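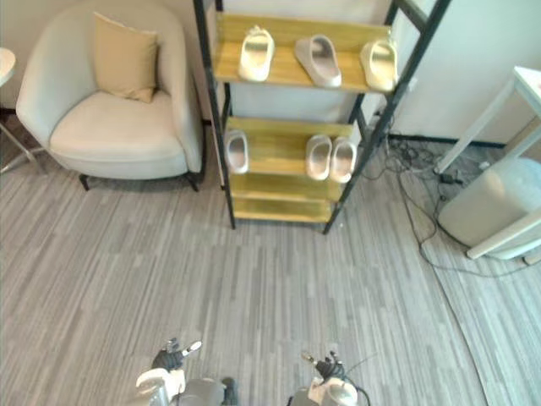 Page last changed: Sun 28 November

About Preresance

Welcome, and come on in! Preresance is a small school for people who want to learn how to look after a home. We teach tidying, folding, storing, packing and all the everyday jobs that most of us were supposed to pick up somewhere along the way and didn't. Our classes are held in a set of furnished rooms at Tangen, and everyone who comes here spends most of the day on their feet with something in their hands.

The school was started by Sun-ja Ok, who had worked for years in housekeeping and then in a furniture shop, and who kept getting asked the same questions by friends moving into their first flats. Where do the shoes go? What do you do with a shelf that is too deep? How do you keep a chair from turning into a wardrobe? She began with one class on a February evening in her own lounge room, and she still teaches the beginners herself because she loves that first morning so much.

The rooms

We have 3 teaching rooms, each set up as a part of a home you would really live in. The entry and sitting room is the favourite. It has a grey striped carpet, a cream armchair with a rounded back and a beige cushion, and the ladder shelf – four pale wooden shelves on slim black metal uprights, leaning a little towards the wall. Slide slippers live on the top two shelves, and they are usually the first thing a new student is asked to sort out.

It sounds like nothing, a few pairs of slippers! But there is a lot to talk about once you start. Toes out or toes in? Do you keep a pair touching, or give each slipper its own bit of space? Should one stand on its end to save room? We've had a whole class happily disagree over this until well past lunch, and we don't mark anybody wrong. What we do ask is that you can find a matching pair quickly and that whoever comes home after you can put theirs away without moving yours.

We're also very fond of a bare shelf. People often come to us thinking every surface has to earn its keep, with a basket here and a plant there, and we like to leave the lower shelves clear for a while and see how that feels. Shopping bags need somewhere to land. So do library books, wet hats and parcels.

The second room is a bedroom, known to everyone as Davedau after the street it looks out on. It's where we do folding, bed making and suitcase packing. The third is a kitchen with far too many cupboards, and the pantry class in there fills up early.

How classes run

A full course is 54 hours, spread over as many weeks as you need. Single sessions run for 60 minutes and you can turn up for just one. We keep groups small enough that everybody gets a turn at each job, and then a second turn after seeing how the others went about it (the second go is where the fun is).

You don't need any experience. We have taught teenagers getting ready to leave home, new parents, people coming back to housework after an illness, and a retired couple who wanted to settle an argument about towels. More than 3,000 people have come through since we opened, and some drop in again just to see what we've moved.

Our neighbours

Privarmont, the upholstery workshop next door, lends us chairs and cushions and runs our fabric care day. They're patient teachers and will look at a photo of your sofa if you bring one.

Visiting

Both doors are on the ground floor and the rooms are open to visitors on class days. Please wear socks, as shoes come off at the entry. Have a sit in the armchair, ask us anything, and tell us how you do it at your place – we've borrowed plenty of good ideas that way.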